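Tue 28 May
Posted by the Gulusari sim bench

OK, bin day again. I spent the whole morning in the headset teaching the two-arm model to go after the purple container in the Katene room, and my shoulders are killing me. The goal for the week is 40 clean demos by remote control, both arms, no scripted bits. I got 22 before lunch, which I'm pretty pleased with (last time I gave up way earlier and blamed the chair).

Biggest lesson so far: start with the fingers open and keep them open way longer than feels natural. I kept squeezing the trigger early out of nerves, and the policy will happily learn my nerves. The wrist view is what fixed it for me. I leave it up in the corner of the headset and steer by the gap between the fingers.

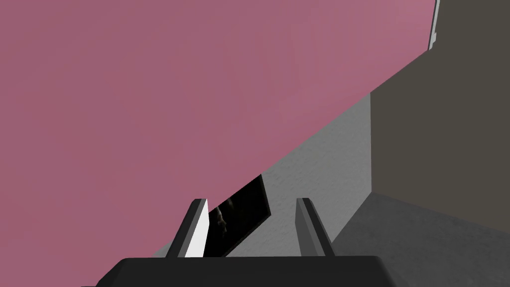

The other thing I changed is the pace. Himusus replays everything at the speed you recorded it, so if I dither for five seconds on the way in, there's a five-second dither in the data forever! So now I plan the reach with my hands in my lap, hit record, and go. Much nicer curves. I threw out run 203 and the one after it because the left arm lagged behind and I was basically doing the whole thing right-handed.

Approach that works best for me: both grippers come up from below, one on each side of the container, and I stop there for a beat before doing anything clever. The white bar across the front is tempting, but I'm staying off it until I have enough of the plain side approach. Mixing the two in one batch was a mess when we tried it on the Nesamstead set.

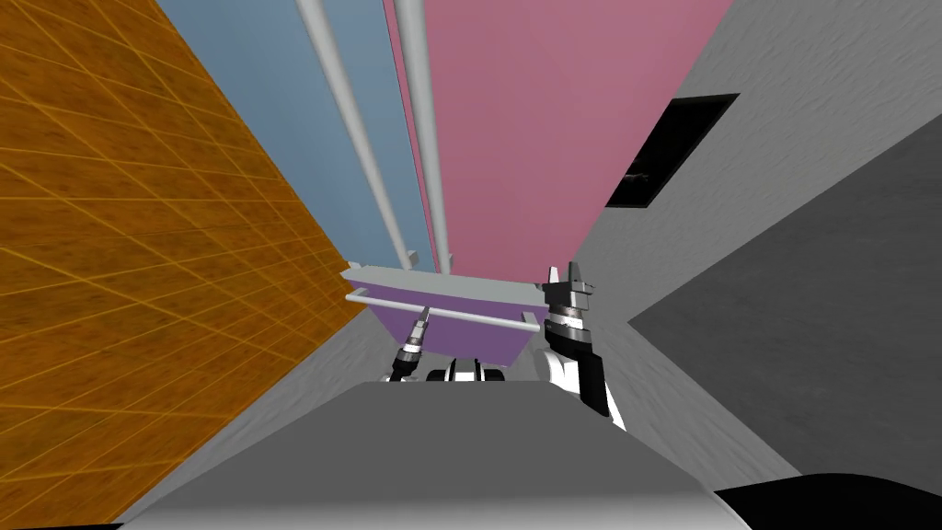 Page last changed: Tuesday afternoon, by the sim bench

Added after lunch: right arm is still the eager one. It tends to get up beside the rim while the left is hanging back, and from the head view the left one looks so small that I forget to check on it. Going to try leading with the left for the next batch and see if they even out.

Also, whoever has the Gulusari config open, please don't touch the trigger scaling until I'm done. I've finally got used to it. Still need to ask whether the August retrain wants the head view and wrist view in one file or 2 separate ones.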